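Home | Talks | Workshops | Archive | Contact

Speaker notes: Keeping the shell cell running
By Bethel Gebru
Jun 12, 2026

Opening. Good morning, and thank you for coming before the coffee. My name is Bethel and I take care of one robot cell at Bultico. My talk is small. It is only this one cell, how we set it up and what we do to it every week. If you came for the big plan of automation, Muthu Kulkarni speaks after me.

The cell has two arms and one table. The arms pick molded plastic shells from the table and present them for inspection. We call it Busteo, after the old project name, and the name is still painted on the cabinet. (Pause. Ask who in the room works with molded parts.)

First point: the table. When we moved the cell in May, I believed the table was the easy part. We put it in place, we leveled it one time, and we started to teach positions. After 2 days the picks were wrong at one end and good at the other. Shobha Ramasamy put a level on the top and found that one foot had sunk. Now we check the level before we touch any taught point. Please write this down if you write only one thing. It is very tempting to correct the program when the table has moved, and then you have two errors and they hide each other.

Second point: the grip. Speak slowly here, people always ask about this.

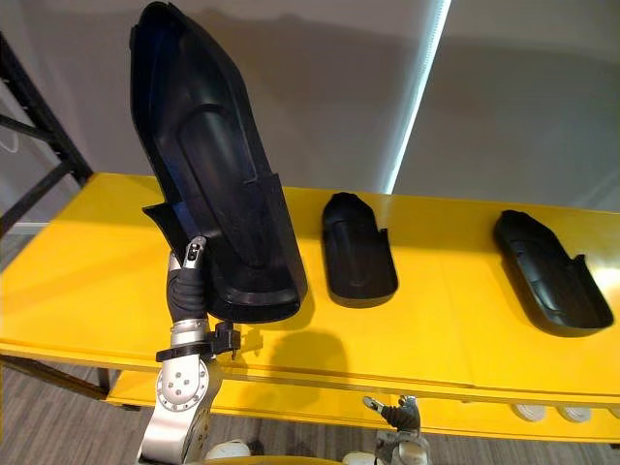
Our grip points are taught by hand, one for each type of shell. The programmer brings the arm to the part at low speed, closes the fingers, lifts a little and waits. We hold the part in the air for a slow count before we accept the point. A shell like ours is hollow and its shape is long, so the place where you take it decides everything. The big black one is pinched low, in the flange region, and all the rest of it stands above the fingers. With such a grip a small slip at the bottom becomes a large movement at the pointed end. For this reason we inspect the finger faces at the start of each shift. We wipe them with a dry cloth, we look for a polished spot, and we change both fingers together, never one alone.

Third point: the wrist. The sleeve on the wrist is flexible and it collects dust in the folds. Open it with the light of a lamp from the side. If you see a crack at the bottom of a fold, order the new sleeve the same day. Our first one waited in the store of Sipos for 6 weeks and we ran with tape. I am not proud of the tape.

Fourth point: the light. The table top is glossy. In the afternoon we had false rejects from the camera, and Yamuna Kurup spent a full week on the exposure settings before she closed the blind and the rejects stopped. Now the position of the blind is in the setup sheet, with a mark on the cord.

The log. Show the paper copy, pass it to the first row. Each fault gets a number, the time, the arm, the shell type and the name of the person. The entry I like to read aloud is 3012, by Muthu Fernandes: "Arm stopped. Nothing wrong with arm. Bolt of clamp bracket loose, tightened, marked with paint." We have now paint marks on every bracket bolt, and a walk around the cell takes 4 minutes.

Questions. If somebody asks about cycle time, say that I can give the numbers by mail after Trasolar agrees. If there is time left, explain how we restart after an emergency stop: remove the part by hand first, then home the arms, the left before the right.

Recent talks
Muthu Kulkarni: Planning a second line at Bultico
Yamuna Kurup: Camera settings for dark parts
Shobha Ramasamy: Leveling and anchoring, a practical hour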